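Flarlow stall

The Flarlow stall is a fault in vision-guided robot arms in which the arm mistakes its own shadow for an object, stops short of it and waits for it to go away. The shadow, being attached to the arm, does not go away. The fault takes its name from the Flarlow test rooms at Breddale, where it was first written up at any length, and where it had previously been logged as "operator impatience".

It is classed as a perception fault, although the earliest reports blamed the motors, the gripper, the network and the floor, in that order. Arms running version 2 of the Tamiru motion controller are the best known sufferers. Similar behaviour has been reported on other controllers under less memorable names.

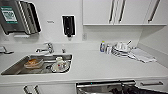
Marian Oldcorn
Contributing editor, automation and machine faults

Contents
1 Behaviour
2 Cause
3 Discovery
4 Safety
5 Remedies
6 See also

Behaviour

A stalling arm approaches its target normally, slows down and then hovers. If the controller's patience timer is left at the factory setting of 600 milliseconds, the arm backs off, replans and tries again from a slightly different angle, throwing a slightly different shadow. The cycle can go on for as long as the power does. One Breddale log shows an arm making the same polite approach to a plastic cup from before lunch until the cleaners arrived.

The stall is often confused with a plain timeout. In a timeout the arm reports an error. In a Flarlow stall it reports that all is well and that it is waiting for the area to clear.

Small, light objects on pale surfaces are the usual setting. Dark tabletops largely hide the problem, which led to a short-lived official recommendation to buy darker tables.

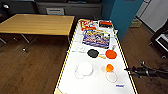 Long table with hazard tape along both edges, a robot arm reaching in from the right.

Cause

The Tamiru controller builds a map of obstacles by comparing each wrist camera view with the one before it. Any patch that has changed and has grown darker is treated as something that has arrived. A filter is supposed to throw out patches that move in step with the arm, since these are almost always shadow.

In version 2 the filter compared the two movements in different units. It therefore rejected shadows correctly when the arm moved quickly and accepted them when it moved slowly, as arms do when they are close to something. The mistake had passed every bench test, all of which were run at full speed to save time.

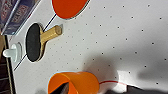 Patterned surfaces make the fault worse. A regular pattern gives the filter a great many points to follow, and each one that dims is counted as a separate piece of evidence, so the controller becomes steadily more certain of something that isn't there. A games surface is close to the worst case: the white top is covered in a grid of small dark dots, and the arm's shadow falls in a broad soft patch over the middle of them. Painted lines add to the confusion, particularly where one vanishes under a bat and comes out on the other side. The controller may take the gap for a second obstacle, which it will also wait for.

Discovery

The stall was noticed in July, during an endurance run at Breddale that was meant to reach 3000 picks and ended at 442. Staff replaced a gripper supplied by Bremmont, then replaced the replacement, and were about to send back a third when someone switched off the overhead lights to go home. The arm at once picked up the object it had been avoiding.

Bremmont, whose grippers had nothing wrong with them, has since asked that returned units be accompanied by a note of the lighting conditions. The request is still printed on its returns form.

Safety

The stall itself is harmless, if dull. The danger lies in what people do about it. A hovering arm looks switched off, and the natural response is to lean over and see what the matter is. In doing so the visitor may cast a larger shadow over the first one, which merges the two patches, upsets the filter and can release the arm to finish its movement.

The Flarlow rules accordingly treat a motionless arm as a moving one until the stop button has been pressed – a rule that existed before the stall and was widely regarded as fussy. Tape on the floor or table marks a boundary for people and has no effect on the arm. 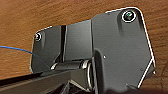 Hinge bracket screwed to a wooden surface, with a blue wire at left.

Remedies

The units error was corrected in version 3 of the controller. Owners who cannot upgrade are advised to limit the slow approach to the last 20 mm of travel, where there is less room for a shadow to be mistaken for anything. Lighting from two sides also helps, though it sometimes produces two faint shadows and two faint stalls.

Hardware should still be checked before the software is blamed. Loose screws, worn hinges and chafed wiring can all make an arm hesitate, and a repair log that says "shadow again" has been known to cover all three.

See also

Phantom obstacle
Protective stop
Nuisance trip

Last revised 2019-05-31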